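Teaching equipment > Hand-held grippers > Rorka Indent

Rorka Indent hand-held teaching gripper

The Indent is a gripper you hold and work yourself, so that a robot arm can later be taught the same task. You pick things up, move them and put them down at your normal pace, and the Indent stores the movement of the hand, the opening of the jaws and the view from its own camera. No robot has to be in the room while you do it. The recordings are then used to train an arm fitted with the matching Rorka jaw set.

It suits bench tasks such as sorting, packing, loading trays and laying out parts. It is not meant for heavy lifting or for use near liquids.

What you get

Indent hand unit with trigger grip
One pair of finger pads, fitted
Spare pair of pads with screws
Charging lead and wrist strap
Printed card with the set-up steps

Details

Weight: 374 g with pads fitted
Recording time: up to 3 hours on one charge
Storage: 3,000 short demonstrations on the internal card
Jaw drive: by hand, no motor

Recording a task

Switch on, close the jaws fully and open them again. This sets the zero point and has to be done after every pad change. Press the side button once to start a demonstration and once more to end it. Start and finish with the jaws open and clear of the work, and hold still for a moment at both ends – the software trims on those pauses. If you fumble a pick, carry on and delete the take afterwards.

Remote control

The same hand unit can also drive an arm directly through the Đặng link box (sold separately, order code 59). Movements are followed one to one or at reduced scale. Most customers record by hand first and use the link box for correcting the arm where it goes wrong.

Pads and wear

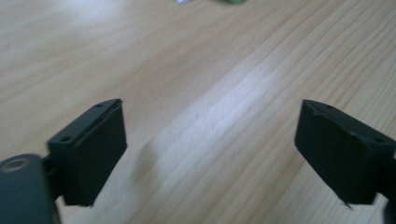

The pads are black, with a flat gripping face and two small holes in the top strip. Edges will scuff and lift with use. Change both pads together, even if only one looks worn, and use the same type on the arm.

Hạnh Khương wrote to us in March that her group at Skurnitz got better results from slow, dull demonstrations than from quick ones, and that new users should throw away their first hour of recordings. Châu Cao, from the same group, would like a left-handed trigger – we have no date for one yet.

Spare pads are held in stock. Hand units are built to order.

Last updated: 7 May 2020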